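Subject: Re: [home-automation] Toy tidying as a benchmark
Date: 5/7/23

On the list, someone from the Vultus group wrote:

> We think putting toys away is the right first chore. It needs no water,
> no heat and no sharp edges. Bresska now gets lettered blocks back on to
> their board in 80 per cent of attempts in simulation, up from 15 when we
> started. At this rate I would expect a usable home version by August
> of next year.

I have read the Bresska write-up twice and I still don't see how you get from there to a home version. 80 per cent in simulation means one block in five goes wrong, and that is with the computer supplying the floor, the light and the blocks. My two can empty a box of bricks in the time it takes me to fill the kettle. If I have to go round after the machine picking up every fifth one, I may as well do the lot.

I'm also not sure what counts as an attempt. Is it one block, or the whole board? The write-up uses the word both ways, once in the same paragraph. If it's one block, the odds of getting through a full alphabet without a mistake are not ones I would put money on.

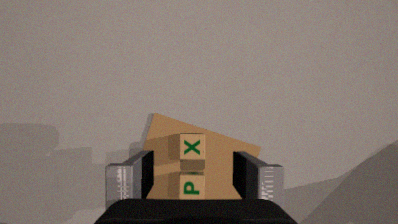
Then there is the question of what tidying is. A good half of it is deciding. Does the sock under the sofa go in the wash or back on the child? Is that a piece of the puzzle or a bit of packaging? Nothing in the tests asks for that sort of judgement, and I suspect it is much harder than the gripping.

We went through this with the Irkov shelf picker at work. It was sold to us on a demo figure of 90, and on our own shelves it managed a good deal less – mostly because our boxes had been opened, taped up and put back by people. It now does one aisle of sealed cartons, and does it well enough.

Mac Suibhne's trial, mentioned on here last month, at least used real rooms. Could Vultus do the same? Pick one family house, leave the mess as found, run 167 blocks and post every result, including the ones where somebody had to step in. I would read that with interest.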